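Chapter 4
Paying for the Gripper, and for Everything Around It

Most of us, when we first sit down to plan a purchase, begin with the arm. It's the exciting part, after all, and the catalogue is full of arms! But I'd ask you to start lower down, with the everyday things you want picked up and the surface they'll be picked up from – a shoe with its laces done up is a very different job from a tidy cardboard box, and your budget ought to know that before you do.

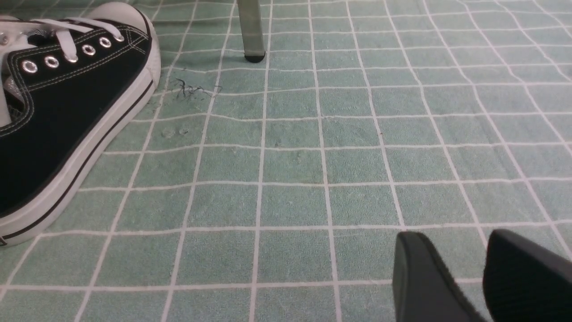
Grisdale College, Department of Automation Studies

In this chapter we'll work through a small plan for the Mota workshop, where Madalena Calado had money for 2 grippers and a list of 50 household objects. We'll price the fingers, the spare fingertips, the floor mats and the cleaning (hair and lint do find their way everywhere), and then look at what was left for training. Keep a pencil handy, and have your own object list from Chapter 3 open beside you as you read.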